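Clamthorpe Reading Partners: progress report to the Marwat Fund, second term

We're so pleased with how this term went! Your grant paid for 121 children to have a weekly reading session with an adult partner, and between them they borrowed 2,188 books from the Clamthorpe branch. The comics shelf had to be restocked twice (we now order double).

Attendance held up well through November, even with the bus changes on the Skuditell side of town.

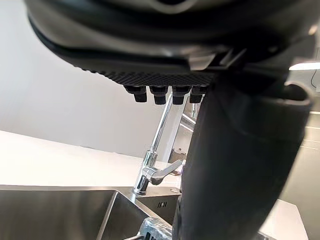
Rizwan Jatoi has trained 8 new partners, and all of them have already been matched with a child. He'd like to add a short evening session for parents next term, with books to take home in Urdu and Polish as well as English.

Spending is on budget apart from printing, where we went over by around $200 on the take-home word games. We covered that from the supplies line. Next term's schedule is attached, and we'd love to have someone from the Fund sit in on a session.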